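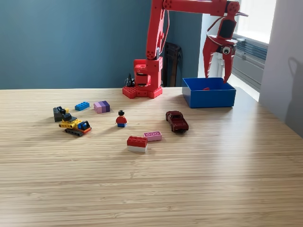
yaryna_n
January
I am recording examples for a pick and place task: take a toy from the table, put it in the blue box. I have 119 episodes now and the policy still closes the gripper too early on the small bricks. Should I continue to 500 with the same toys, or first change something in how I record?

brevero
Change something first. How much do you move the toys between episodes? If the minifigure always stands in the middle, the policy learns the place and does not look.

yaryna_n
I move them every 20 episodes. The box I never move.

lysenko_k
I disagree with brevero a little. For a first policy I would keep the box fixed and get one object working well. You have an excavator, a car, a figure and bricks together – these are very different grasps for the same jaws.

brevero
One object gives you a demo, and then you start again from zero. I would keep the mix but move everything after each episode, box also.

narneo
Check also the light. With a window on the right you get glare on the table near the box, and my morning episodes never matched my evening ones. I record in both now.

yaryna_n
I only recorded after lunch, so this can be part of it. Plan for tonight: only bricks, new positions each time, box in 2 places. The car I will leave for later, it is glossy and I don't trust it.

lysenko_k
Good, but keep the old 119 in a separate folder. Don't mix them in yet.

Yaryna Nechyporuk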